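Skilside Handling Guidelines: Progress Report to the Hegde Fund
Prepared by Annapurna Nadar, Driluvo
11 April 2018

1. Status

Work on the draft guidelines for two-arm packing cells is on schedule. Sections 1 to 7 have been written and checked against trials at the bench. Section 8, on stopping and restarting, is still in outline. Grant reference 403 covers the work up to the end of December.

2. Bench trials

Trials in this period dealt with small wrapped goods, which the earlier draft treated too briefly. Flexible packets shift when a neighbour is touched, and the draft rule on clearances assumed rigid items. The rule now requires the operator to record how full the tray is before each run, and to state which arm may enter the space over it. The second arm must hold outside that space until the first has withdrawn.

A typical load is a green open box with three snack bags side by side in the tray, and a small purple-wrapped bar held in the fingers of the left gripper.

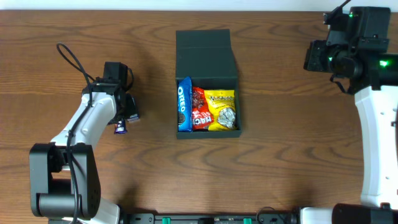

3. Changes to the draft

Clause 3.2 (cables): cable loops at the gripper must be checked through the full range of movement -- the previous wording asked for a check at rest only.

Clause 4.1 (indicator lights): the meaning of each light must be written down at the cell. Colour alone is not accepted as a record of state.

Clause 5.3 (dropped items): the run stops, and the item is removed by hand with both arms held.

4. Open points

Maj-Britt Sjöberg at Makton has asked for two changes to clause 5.3, both on who may authorise a restart. We accept the first. The second needs further trials, and a revised text will be sent with the next report.

No change to the budget is requested.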